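# Clerkberg Youth Council

The Clerkberg Youth Council is the young people's council for the town of Clerkberg, and I should say up front that I sat on it for one term (as a member for the Tosa ward), so this entry is going to be a bit warmer than the one on the water tower.
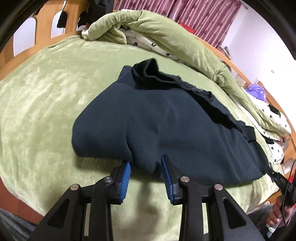 It has 40 seats, it meets in the old council chamber on the second floor of the town hall, and its members are between 12 and 18 years old when they take their seats. You can turn 19 during your term and stay on, which I did, and I felt ancient!

## How members get there

Clerkberg is split into three wards for this purpose: Tosa, Cornska and Chala. Each ward's seats are shared out by school enrollment, and the numbers get redrawn before every election, which always starts an argument in Chala because so many kids there ride the bus to schools in Cornska and get counted at the wrong end. The rule is that you stand where you study. Home-schooled kids stand where they live.

A term lasts 2 years. Elections are held in June, in the last full week of school, with paper ballots and a box in the cafeteria. To get on the ballot you need signatures from your own year and a statement that fits on one side of a sheet of paper. (Mine was mostly about bike racks. I still think about bike racks.) If a seat opens up halfway through a term, the next person down on the ward list gets a phone call, so there are no special elections.

In the most recent election 465 ballots were cast in the Chala ward, its best turnout so far. Tosa has usually been the ward that votes the least, and I'm sorry to say my own year did nothing to fix that.

## What it does

The youth council can't pass local laws. What it can do is send a motion to the main town council, and the main council has to put that motion on its own agenda and give a written answer. I've seen people online call it a talking shop, and okay, there is a great deal of talking, but the written answer part matters more than you'd think. Once something has been refused in writing you can go back and pick at the reasons, and we picked at them all the time.

It also looks after a small grants fund. School clubs and youth groups apply on a short form, the applications get read out in the chamber, and everyone votes by raising a hand. Grants have gone to a chess club, a set of stage lights, a debate trip, paint for the skate park wall and a really lovely community garden behind the Cornska library. The fund can't be used for food. This rule is older than any member I've ever met and every new intake tries to get rid of it.

## Meetings

Meetings are open to the public and run for two hours, with a break. The chair is elected by the members at the first meeting of the term, along with 2 deputies, and the three of them have to come from different wards. Motions are handed in ahead of time and read by the person who wrote them. After that anybody can speak, but only once per motion until everyone else who wants a turn has had one. It slows things down, sure, but it got the quiet kids talking, and some of them were much better at this than the rest of us.

There's a short slot at the end called open floor, when people in the public seats can put a question to the members. Parents use it a lot. So did a man who wanted the bus shelter on the Tosa road moved, and he came so often that we finally wrote him a motion. The shelter moved!

## Best known motions

The late bus motion is the one most people in town remember. It asked for one extra evening bus between Chala and the town center so kids could stay for after-school sports, and it was turned down once before it passed. The route is still running, and when I rode it last it was packed.

The others people tend to bring up are the motion to keep the Cornska library open through exam season, which passed on the first try, and the long one on street lighting, which was sent back for rewording so often that its authors had left school by the time it was answered. The answer was a partial yes. Lights went up on the footpath by the river but the hill path is as dark as ever.

## Youth Day

Once a term the youth council takes over the main chamber for a full day, sits in the big chairs and debates a theme picked by the schools. Past themes have included transport, housing and school lunches. The most recent Youth Day, on 22/10/2018, was on mental health services, and the report from it is kept at the town hall front desk, where you can ask for a copy. Older reports are in the Cornska library, in the local history section, filed under C for council and sometimes under Y.

## See also

- Clerkberg Town Council
- Cornska Library
- Chala evening bus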